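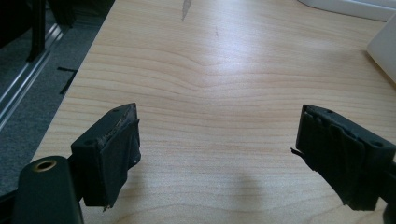
Zihan Xu wrote to me that the word list was fine but the README read like a tax form, and would I please say in normal language what is in the files and what isn't. Fair enough! So I threw the old one out and this is the new one. If you want the tax form back, it's in the history.

Jollia word list, README

What you've got

A list of words and short phrases for food, cooking and eating, as people in and near Wellton say them. I started it because my aunt and my neighbor had a long argument over what to call the end slice of a loaf (heel, nub, bunny, and one more that I can't print), and I wrote it all down on the back of a seed catalog. Then I kept going. It's called Jollia because that was the name on the catalog's tomato page and I never got around to picking a better one.

Every entry is something I heard a person say or that a person sent me in writing. I didn't pull anything from dictionaries or other lists. Bláthnaid Ó Dubhghaill did the second pass on the spelling and argued with me about hyphens, mostly correctly.

Files

words.csv is the main thing, one row per word.
quotes.csv has the sentences people used the words in, when I managed to get one down.
places.txt explains the short place codes (WEL is Wellton, TOR is Torkico, and so on).
old/ is stuff I don't want to delete yet. Please don't build anything on it.

Columns in words.csv

word: the word, lowercase unless it's a name
meaning: my wording, kept short
place: where the speaker grew up, NOT where I met them
heard: h for heard, w for written to me
age: a band, or blank
note: anything else, and I do mean anything

The place column is the one that trips people up. Someone who moved to Wellton at 30 and grew up in Torkico goes down as TOR. I did it the other way in the first version and it made a mess, with half the Torkico words looking like Wellton words. If you downloaded a copy before June, get a new one.

Age bands are wide on purpose. The youngest band starts at 17, and I didn't take words from anybody younger, even when my nephew offered me several good ones for ketchup.

Blank means I don't know. It never means no. I know some people like NA or a dash, and you're welcome to swap that in with whatever tool you like.

How I collected it

Mostly by talking to people at the Saturday-type things small towns have: bake sales, the swap table outside the library, a couple of very long potlucks. I'd ask what they call a thing and what their grandparents called it. The grandparent words are marked "gp" in the note column, and I'd treat those as a bit softer than the rest (memory is memory, mine too). The written ones came in by email or on index cards.

I tried hard not to lead people. "What do you call this?" with a bread roll in my hand works great. "Do you call this a bap?" gets you a lot of polite yeses. There are 18 entries from before I worked that out and they say "prompted" in the note. Drop them if you're doing anything serious with the list.

Spelling

Lots of these words had never been written down by the people who say them, so the spelling is a guess that the speaker was happy with. Where two people wanted different spellings I kept both as separate rows and put "see also" in the note. Bláthnaid wanted one main spelling with the others tucked under it. I see the appeal, and for a bigger list she'd be right, but I like being able to search for what a person wrote and find it.

Accents stay in. The files are UTF-8. If you open them in a spreadsheet program and get garbage where the letters should be, use the import menu and choose UTF-8 there. Double-clicking the file is how you get the garbage.

Things that are wrong or thin

Torkico is underfed. I only got over there a few times and one family gave me nearly 30 of the words, so please don't say "people in Torkico say" when what you mean is that family. They are lovely and they have strong opinions on dumplings.

Fish is thin too. I don't eat it and I kept forgetting to ask.

Breakfast is huge by comparison. People will talk to you forever about breakfast.

There are 4 entries I suspect are jokes at my expense. I left them in, marked "hmm". If you grew up around here and you have ever really called porridge "Monday cement" then write to me and I'll take the hmm off.

Also, the meanings are mine, and I'm not a linguist. Where it says "a kind of thick soup" it may well be a stew to you.

Privacy

No names of speakers anywhere in the files. A few quotes mentioned relatives or neighbors and I changed those to "she" or "my uncle" or whatever fit. Everybody knew I was making a list that other people would see. Two asked to be taken out later and they're out, including from old/. If you spot something that looks like it points at a real person, tell me and I'll fix it before I do anything else.

Using it

Use it for whatever you like, school projects, quizzes, a tea towel. Say where it came from and, if you change it, say that you changed it. I'd rather you didn't sell the list by itself.

A nice easy place to begin is to sort by meaning and read down. You'll see all the words for leftovers sitting together, and it's my favorite bit of the whole thing. "Yan" is in there, from one speaker only, for the last potato in the pot that everyone is too polite to take. I have started using it at home and now the kids do it as well.

Sending me words

Yes please! I need the word, what it means, where you grew up, and a sentence if you've got one. Don't tidy the sentence. If your gran swore in it, leave the swearing in.

One word per row if you're sending a file, and please don't color the cells to mean something, it all vanishes when I save it as CSV (ask me how I know).

Changes

2018-12-12: new README, all the plain-words stuff above. Fixed the place codes that had a stray space after them. Added the pickle words. Took out a duplicate of "scrapings" that I'd managed to enter under both S and T.

Next up is going through the index cards in the shoebox, which has got heavier than I'd like.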